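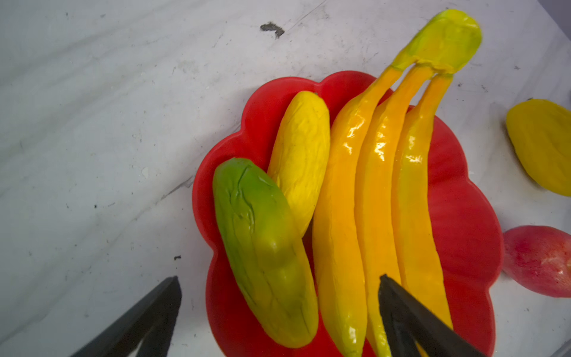
4.3 Comparing two finger sets on the toy food plate

Do this test after the wrist camera is calibrated (section 4.2). It compares the Urness finger set with the Danladi finger set on the same arm and the same controller. Please use the same objects for both sets, otherwise the results can not be compared.

1. Put the red plate on the table inside the reach of the arm. The banana bunch lies on the plate. Other toy foods may stay on the plate or next to it.

2. In the Clorkine controller, open the Grip page and set the closing force to 70 percent. Keep this value for the full test.

3. Move the arm by hand guide until both fingertips are visible in the wrist camera view. It is normal that the lower part of the bananas is covered by one finger.

4. Lower the arm slowly and stop when the fingertips are at the height of the fruit.

CAUTION: The fingertips must not push on the table. If the force reading goes up before the fingers close, raise the arm and start again from step 3.

5. Press Close, lift, hold, and press Open. Write the result in the log sheet as "held", "slipped" or "missed".

6. Repeat until you have 24 trials. Turn the plate a little between the trials, so the stem of the bananas points in a different direction.

Note: The toy bananas are shiny and give white reflections. If the camera loses the outline, lower the exposure on the Camera page. Do not change the lamp in the middle of a test.

7. Change to the other finger set, run the zero position again and make 24 more trials.

When a second object is close to the bananas, a finger can touch both of them at once. Count such a trial as normal, but put the letter C beside it in the log sheet. 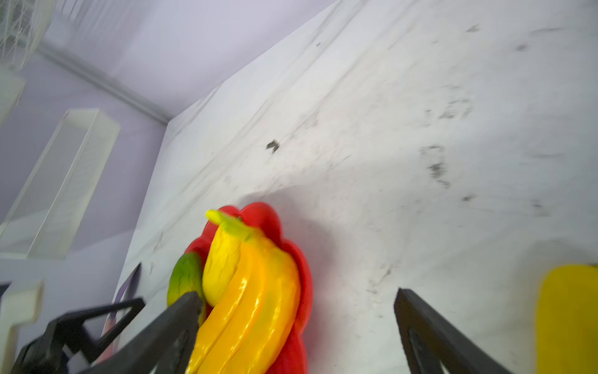
Figure 4-2. Wrist camera view, left finger against the bananas and the fruit beside them.

8. Save the log with the Emilov export tool. Files from before May use the old column order and must be converted first (see section 6.1).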